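Teaching the arm to seat a CPU: remote or by hand?
Flarkley forum, Teleop and demos

kulap_c
Started this on 19th August. I'm driving the arm by remote and want decent demos of a processor going into a desktop board.
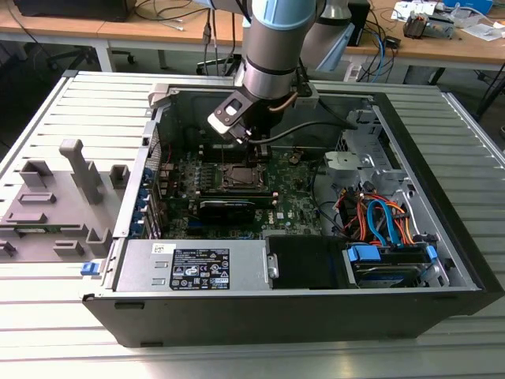
My trouble is the last bit of travel, where my hand shakes and the arm copies it. I line up over the empty socket fine, then wobble. And that black cable running off across the chassis makes me nervous every time I turn the wrist!

luana_g
Turn your scaling down. Mine's at 2 to 1 and it's loads calmer. 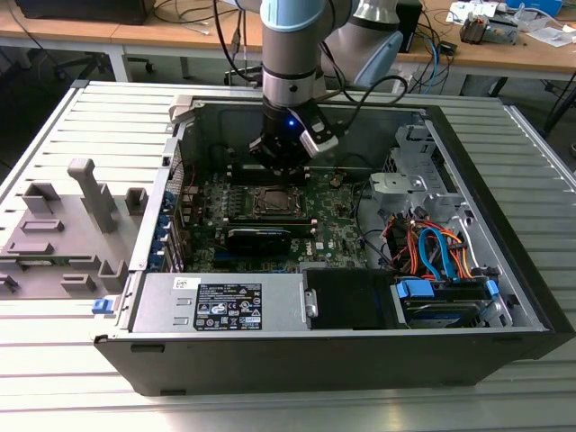 Gripper above the socket, blue light on

t_ruangrit
Disagree, sorry. Slow scaling gives you slow, dithery demos (I've got 248 of them). Push the arm by hand for the approach.

kulap_c
But then my arms block the view? I'd sooner keep the remote. 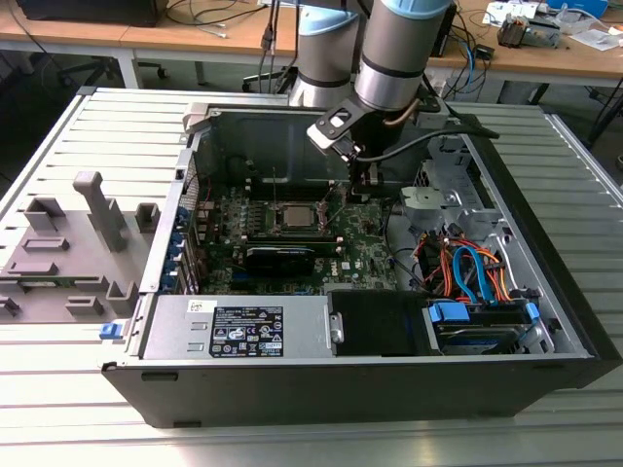

Chip in the socket, arm still over the case

luana_g
Same, remote all the way. Do use the wrist view for the end though, you can even read XEON on the lid.
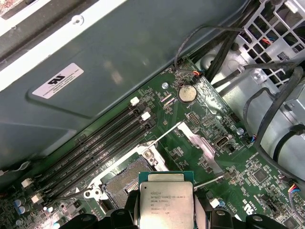
Reply from kanokwan_j
Has anyone tried mixing both? By hand down to the case, then remote. Two of us at Soltani do it, but the join is a bit jerky.

t_ruangrit
I could live with that. Post your settings?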